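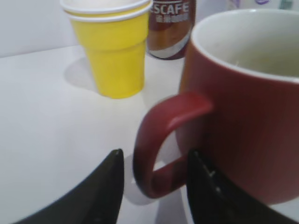 November 15, 2018
By the features desk

The drinks table at the Betell community rooms opened in July, and the woman who runs it still washes up by hand. She looks after it on Thursdays, between the sewing group and the evening language class.

"People come in for a chat and they want a drink in front of them," she says. "It doesn't much matter what it is."

She started with a kettle and a box of mugs from Kasprzak, the hardware shop on the corner, which was closing down its kitchen shelves. There were 16 in the box and 10 are left. She prefers them to paper cups, though she keeps cups in for busy afternoons.
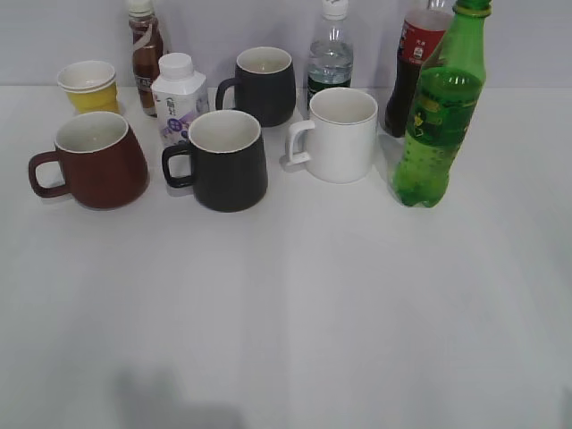
The bottled drinks came later. Members of the language class asked for cold tea and small milk drinks, and she found a wholesaler, Britmont, that would deliver to the door. Fizzy drinks go fastest with the younger ones. She buys the 500 ml bottles where she can.

"A big bottle goes flat once it's been opened," she says. "With a small one you pour out two mugs and it's done." 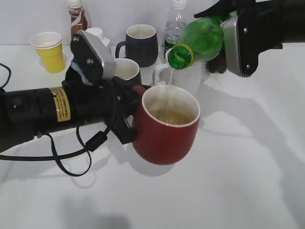

She asks people to half fill a mug and come back for more. In the first few weeks a lot went down the sink, and she didn't like paying for that. Last month she served about 266 drinks and the bin was a good deal lighter.

Does anyone mind having pop in a mug? "One or two did. My own mother would have said something. But a mug has a handle and it's harder to knock over, and I've only got the one cupboard." 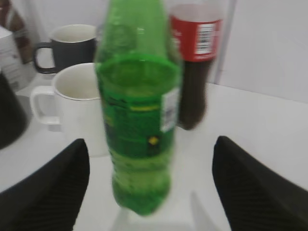

Green bottle and cola, with the white and grey mugs alongside.

She would like a second cupboard, and has asked the Kimavach fund for the money. She expects an answer after Christmas. Until then the spare bottles are staying under the stairs.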